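Desk week, part 2

I finally got the long white desk into the gallery! I've been going on about it since March (sorry, Rongrong) and I still love how much room there is on top. White walls, white ceiling, white desk... yes, I know, I have a type. The navy box is my favorite thing on it, with the drawer that pulls out at the front and that nice matte finish. 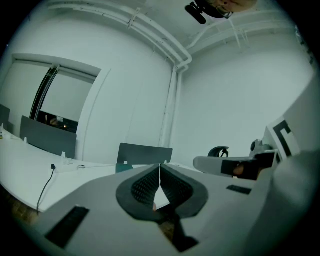 Plain white walls in the first one, and in the second the navy box with its drawer open and a crumpled white cloth inside, plus the little red cup with the blue rim on its side.
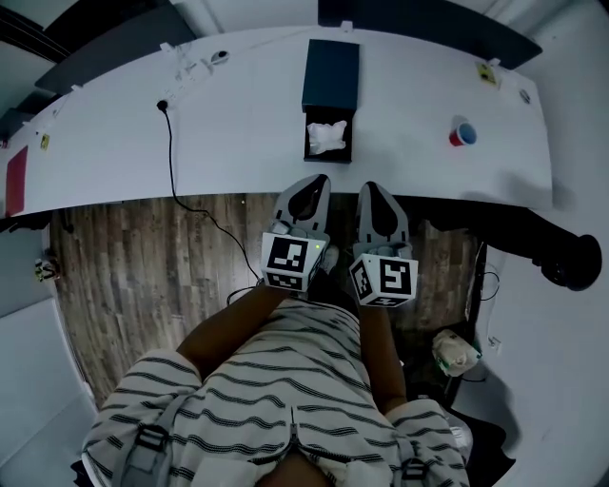

Next up: the shelves

Dehua wants them low, I want them high, so we're still arguing. More when the brackets get here.

Recent galleries
Nawal's sewing corner
The Furnemow stool, repainted
Phúc's hallway hooks
Desk week, part 1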